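Hi! I'm Wanpen Thepsuriya and I run the teardown benches at Clalell, a computer reuse shop in the back half of the old Dalen building. We take in desktop towers that offices and schools are done with, pull out whatever still has some life in it, test it, and build working machines out of the results. I'm looking for **4 people** to join us for the spring batch, starting in February, and I'd love it if one of them was you.

## What you'd be doing

Mostly, taking computers apart. We have 507 towers on the shelves right now from one big office clear-out, and more coming from Bundano once their lease is up. You'd get a tower, lay it on its side on the bench, pop the cover and work your way in: drives, memory, expansion cards, air shroud, heatsink, processor. Then the power supply, if we're keeping it. Then the tower goes one way and the parts go another.

It's slower work than people expect, and I mean that in a good way. The first few you do will take you most of a morning and you'll be poking at a plastic latch thinking it has to be glued (it isn't, there's a tab underneath). By your second week you'll have opinions about cable routing. Remzi Değirmenci, who you'd be sharing a bench row with, will argue with you for an entire lunch about whether the drives should come out before or after the memory. I say drives first. You'll be asked to pick a side.

The rest of the job, in no special order:

- Wiping hard drives and writing the result on the log sheet, every single one, even the ones that are obviously dead
- Cleaning old thermal paste off processors and heatsinks
- Sorting memory by type and size before it goes to the test rack
- Putting screws back in the right cup (please, I beg you)
- Building up finished machines from tested parts and running them overnight
- Sweeping up at the end of the shift, me included

## Who I'm hoping to hear from

You don't need a certificate and you don't need to have worked in a repair shop. If you've ever opened up your own computer and gotten it running again, great, tell me about it! If you haven't, but you fix bikes or sew or rebuild old radios, I want to hear about that too. Steady hands help a lot. So does being the type who reads the label before pulling the cable.

A few practical things. You'll be on your feet or on a tall stool for most of the shift, and a full tower is heavy enough that I'd like you to be okay lifting one from the cart to the bench (if that's a problem, write to me anyway – we can pair people up). The benches are metal and the room runs cool in the morning, so bring a sweater. We wear wrist straps around bare boards. Long hair gets tied back.

You do need to be comfortable with a bit of paperwork. Our customers want to know what happened to their drives, and they're right to ask, so the log matters as much as the screwdriver does.

## Hours and pay

Shifts are either 8 a.m. to noon or 1 p.m. to 5 p.m., and you can ask for whichever one suits you. The whole stint is 48 shifts, spread out however we agree on between us. It pays a flat $3,000, split into two payments, one halfway through and one at the end. Training shifts are part of the 48, so you're paid for learning as well.

We supply the tools, gloves and coffee. Wuvmont, the bakery next door, sends over whatever didn't sell in the morning, and it's usually the cheese rolls. Parking is on the street and it's a pain after nine, but the bus stops right outside.

If things go well there may be more work over the summer. I can't promise it yet – it depends on how many towers Bundano really has in that basement, and so far I've been given three different answers.

## How to apply

Skip the cover letter. Send me a note, a page at most, with:

1. Something you've taken apart, and whether it went back together
2. Morning or afternoon
3. Any dates you already know you can't do

Drop it off at the front counter at Clalell or use the message form on our site and put "bench" in the subject so it reaches me. I read all of them myself, usually in the evening, and I'll answer you either way.

I'll invite people in for a one-hour tryout, which is you and me and one tower. There's no score and no clock running. I'd like to see how you go about it, and you should get a look at the work before you say yes to it. Wear something you don't mind getting dusty, and if you have a favorite screwdriver, bring it along!

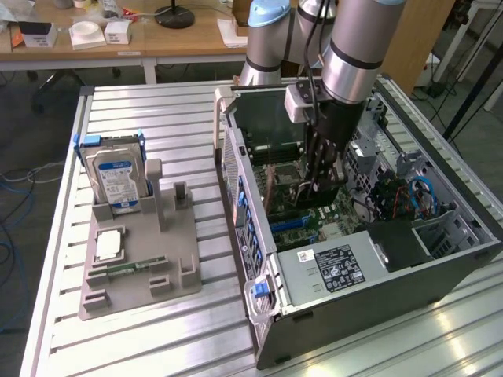
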